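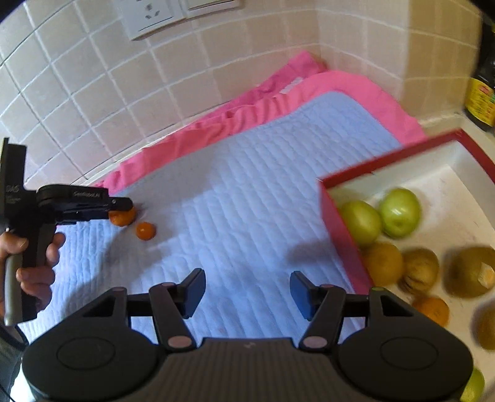
Zurnov, 30.9.18 – Die Wohnanlage Paulík hat seit dieser Woche eine Obstordnung. Sie umfasst 16 Punkte, hängt in Klarsichthülle im Treppenhaus und regelt, was in der Gemeinschaftsküche im Erdgeschoss mit Äpfeln, Birnen und allem anderen zu geschehen hat, was die Bewohner nicht mehr selbst essen wollen. Zentrales Möbel der Reform ist ein flaches weißes Tablett mit rotem Rand, in dem die Ware zur allgemeinen Entnahme bereitliegt, grüne Äpfel neben Birne und Kiwi. Daneben liegt eine hellblaue Steppmatte für Früchte, über die noch zu befinden ist, im vorliegenden Fall zwei Mandarinen. Wer etwas von der Matte nimmt, bevor es ins Tablett gewandert ist, verstößt gegen Punkt vier.

Der Weg dorthin war länger, als man bei Kernobst vermuten würde. Im März hatte die Hausverwaltung Sokwood den Bewohnern der 184 Wohnungen mitgeteilt, dass man die Küche nach der Renovierung gern »belebt« sähe. Belebt wurde sie dann auch, zunächst vor allem von Fruchtfliegen. Einige Mieter hatten die Arbeitsfläche als Abgabestelle für die Ernte aus dem Schrebergarten entdeckt, andere für den Inhalt ihrer Obstschale vor dem Urlaub. Im Juli soll dort eine Honigmelone gelegen haben, zu der sich bis heute niemand bekennt.

»Die Melone war der Wendepunkt«, sagt Fatos Todorova aus dem dritten Stock. Sie hat die Obstordnung geschrieben, in der ersten Fassung auf der Rückseite eines Pizzaprospekts. Damals waren es fünf Sätze. Dann kamen die Anmerkungen der Nachbarn.

Gestritten wurde vor allem über die Frage, was reif ist. Punkt sieben sieht nun eine Druckprobe vor, »mit dem Daumen, einmalig und ohne Nachdruck«. Eine frühere Formulierung hatte die Zahl der Proben offengelassen, worauf im August mehrere Pfirsiche den Tag ihrer Begutachtung nicht überstanden. Bei Zitrusfrüchten genügt eine Sichtprüfung, zusätzlich darf gerochen werden. Für Avocados gilt eine Übergangsregelung bis Jahresende. Man habe sich auf keinen Zeitpunkt einigen können, heißt es, an dem eine Avocado weder zu früh noch zu spät dran sei.

Auch die Frage der Aufkleber ist geklärt. Sie dürfen auf der Frucht bleiben, müssen aber nach dem Verzehr in den Restmüll und nicht an die Innenseite der Kühlschranktür. Dort hatte sich über den Sommer eine Sammlung gebildet, deren Entfernung laut Aushang »einen Vormittag und zwei Spachtel« kostete.

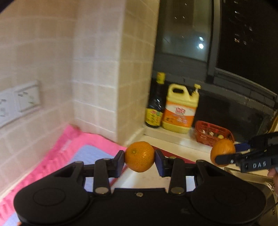 Geprüft wird zweimal pro Woche, dienstags nach dem Frühstück und vor dem Wochenende. Der Dienst rotiert nach Stockwerken. Wer an der Reihe ist, nimmt jedes Stück einzeln in Augenschein, trägt das Ergebnis in ein kariertes Heft ein und unterschreibt. Vorgesehen sind die Vermerke »gut«, »bald« und »Kompott«. In der ersten Woche tauchte außerdem der Vermerk »na ja« auf, der in der Ordnung nicht vorkommt, sich aber im Haus großer Beliebtheit erfreut und demnächst offiziell werden könnte.

Dalibor Šimko, Mieter im Erdgeschoss und damit Anrainer der Küche, hält die Sache für übertrieben. Er habe jahrzehntelang Obst gegessen, ohne darüber Buch zu führen, und sei dabei nie in Rückstand geraten. Gegen die Ordnung gestimmt hat er trotzdem nicht. »Seit Dienstag liegt da jeden Abend etwas Brauchbares«, räumt er ein. Zuletzt waren es Birnen, er hat sich zwei davon geholt und den Vermerk »bald« für zutreffend befunden.

Geld kostet das Vorhaben wenig. Sokwood hat rund 2.000 Kronen bereitgestellt, wovon nach Auskunft der Verwaltung der größere Teil auf einen Entsafter entfiel. Das Gerät ist bestellt, steht aber noch nicht in Zurnov. Der Lieferant hat es an eine gleichnamige Straße in Vinham geschickt, wo es angenommen und, wie man hört, auch schon ausprobiert wurde. Man sei in freundlichem Austausch, erklärt die Verwaltung. Bis zur Rückkehr bleibt es beim Kompott, das Todorova in einem geliehenen Einkochtopf ansetzt und in Gläsern verteilt, sofern die Nachbarn welche abgeben. An Gläsern mangelt es derzeit, an Deckeln nicht.

Im Nachbarhaus beobachtet man die Entwicklung mit Interesse. Dort gibt es ebenfalls eine Gemeinschaftsküche, allerdings ohne Ordnung und nach Angaben der Bewohner auch ohne Obst. Eine Delegation war am Donnerstag zu Besuch, ließ sich das Heft zeigen und nahm auf dem Weg hinaus je einen Apfel mit. Das ist nach Punkt elf eigentlich nur Hausangehörigen gestattet. Die Ordnung kennt für solche Fälle eine »mündliche Erinnerung«, von der aus diplomatischen Gründen abgesehen wurde.

Offen ist noch, wie mit Nüssen zu verfahren ist. Ein Antrag, sie dem Obst gleichzustellen, liegt vor. Ein zweiter Antrag will sie ganz aus der Küche fernhalten, mit Verweis auf den Lärm beim Knacken, der im ersten Stock gut zu hören sei. Über beide soll beim nächsten Haustreffen abgestimmt werden, ebenso über die Frage, ob Tomaten unter die Ordnung fallen. Todorova hat dazu eine Meinung, möchte sie vor der Abstimmung aber nicht äußern.

Das Heft liegt zur Einsicht in der Küche aus. Eine Kopie der Obstordnung ist gegen Abgabe eines leeren Schraubglases bei Todorova im dritten Stock erhältlich, bitte mit Deckel.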